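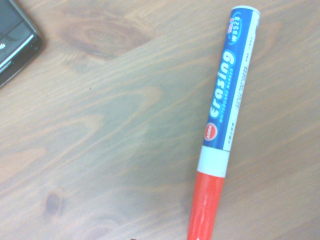 Blue marker, wooden table, start of a new level.

So I've been making a little puzzle game in the evenings, called Stivetti, and last month I finally let other people play it. It's a tile-sliding thing set in a canal town called Demetti, and you play a boatman named Wan who has to get crates through the locks before the water drops. Sounds simple. I thought it was simple! Then I watched a friend get stuck on the second level for 38 minutes and I wanted to crawl under the sofa.

The trouble was the locks. In my head it was obvious that you open the lower gate first, and I'd played that level so many times I'd stopped seeing it as a puzzle at all. My friend kept dragging the boat straight at the gate and waiting for something to happen (nothing did, there wasn't even a sound). I'd never put in a 'no, you can't do that' noise. It took me ten minutes to add one -- a dull wooden knock -- and the next person through got it on the second try.

After that I went a bit mad and redrew every level on paper. There were 83 of them. I kept 51, and a fair few of those only survived after I'd taken half the crates out. Some of my favourites had to go, including one with a whirlpool that I'd spent most of September on. It was clever and it was no fun whatsoever.

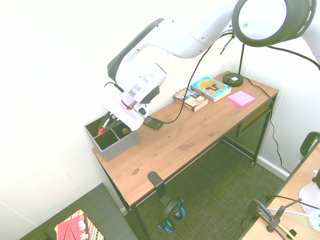 Do you need to know how to code to make a puzzle game?
You need a little, but less than you'd think. I use a free engine called Vimeck, and most of my levels are plain text grids that it reads in.

I get asked about the money side too, so: I've spent £155 so far, nearly all of it on music and a font. The font was a mistake. It looked lovely on the title screen and like spilt rice everywhere else, so I've gone back to the default one until I find something I can read on a phone.

The other thing I'd do sooner is save games. I left them till last and then had to pull the whole level menu apart to fit them in, which broke the undo button, which broke the move counter. One tester finished a level in 1153 moves according to the game. She'd made nine.

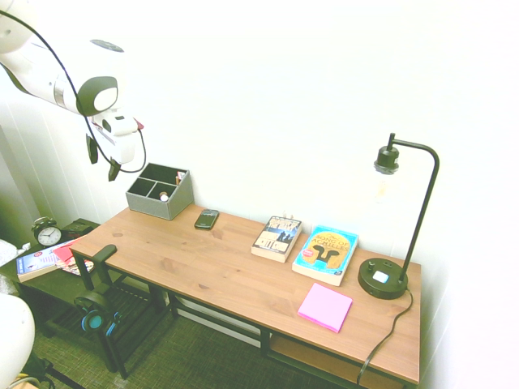 What's next

Sound for the locks, a proper ending for Wan, and a hint button that gives you one move and then leaves you alone. I'm still arguing with myself over a timer. I hate timers in puzzle games, but the falling water is sort of a timer already, so perhaps I just need to make it easier to see.

If you fancy testing the next build, leave a comment and tell me what phone you've got. Old slow ones especially welcome!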